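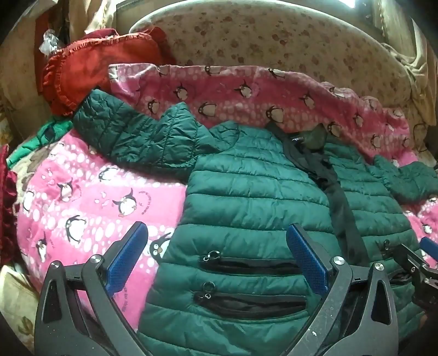

According to Prakash Kurup, the new rules on handling clothes have exactly one sentence worth fighting over, and it is the one about zippers. A gripper that closes on a zipper pull, the rules say, must let go, back off and try again on plain fabric. "I have read it several times," Kurup said. "I would like somebody to tell me what it does with a jacket that is mostly zippers."

The sentence belongs to a code of practice for household handling work, published on March 2, 2019, by Trorine, the testing outfit in Trullbridge that has been promising such a thing since October. It covers laying out, folding and putting away garments and bedding with two-finger grippers, whether the gripper is mounted on an arm or held in a person's hand to record how the job is done. It runs to 80 pages, of which a surprising number concern sleeves.

Nothing in it is law. Firms sign up or they don't, and those that do may print a small mark on their paperwork. Prellow, which makes finger pads, signed on the first morning. Troncoso, which runs home trials of folding machines, says it is still reading.

The drafting took longer than planned, in part over the meaning of the word "flat." An early version called for garments to be laid flat before handling. Padded coats do not lie flat, and several people wrote in to say so, one of them at considerable length. The published text asks for garments to be "spread so far as the garment allows," a phrase that should keep everyone busy for years.

Most of the rest is plain housekeeping. Pads are to be checked for grit and loose thread before each session and wiped with a dry cloth. Worn pads are replaced in pairs, never singly. Fingers must not drag across quilting, and a gripper may not pull on a sleeve to move the whole coat. Straps, cords and belts are to be dealt with first, or at least kept clear of the fingers. Any snag stops the job, and the snag gets written down even when the cloth comes free by itself.

There is also a page on bedding, which asks that work be done on the bed as the household keeps it. Blankets, cushions and whatever else has settled there are to stay put unless they are a hazard. Trial staff, it seems, had been tidying up first and then reporting very good results. Trorine does not say which staff. Troncoso said it welcomed the clarification.

Records get the strictest treatment. A signed-up firm has to keep notes on failed grasps alongside the good ones and may not quote a success rate without saying how many tries it came from. The minimum for a published figure is 530 tries per type of garment. The first draft asked for 4000, until someone worked out how long a person would have to spend with a single pair of corduroys.

People come into it as well. Anyone whose home is used must be told beforehand what will be handled and what will be recorded, in writing and in words they would use themselves. They can take any item out of the session without giving a reason - a right Trorine says was added after a long discussion about a wedding dress.

As for zippers, the text allows a gripper to hold a pull on purpose, to open or close it, but a pull caught by accident counts as a fault. How an inspector is to tell one from the other is left to the inspector. Trorine says guidance will follow.

Kurup has sent in a page and a half of comments on the point and says he expects a polite reply. Comments on the zipper sentence, and on any of the others, are being taken by mail at the Trullbridge office. The code itself is free to read at the front desk, though the annex on fitted sheets is not finished.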